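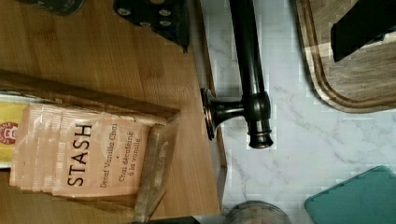 Tea storage, second revision. The first arrangement used a lidded tin from Anivard, 37 cm long, which held everything but required unpacking the front row to reach the back. It went to the garage in November.

The current method is to leave the tea in the cardboard box it was sold in, fold the flap back and keep the box on the bamboo by the faucet. The Stash Decaf Vanilla Chai lives there now. Packets stand on edge and come out one at a time, and the name is printed on each one, so no labels are needed.

Two problems remain. Cardboard next to a faucet will wick up any water that reaches it, and bamboo holds a damp ring under a box longer than marble does. I wipe the board after the evening dishes and move the box once a week to check the underside. A Zonasano silicone mat was tested for this and rejected, as it trapped water underneath.

Brewing has not changed. The kettle is a Wojcik, 735 ml to the fill line, enough for 2 mugs with a little left over. Decaf chai gets five minutes, covered. At four it tastes mainly of vanilla. Milk goes in after the bag comes out.

Next item is the shelf above the stove. The Urkberg brackets are rated for 40 lb each, but one of the wall anchors has started to turn.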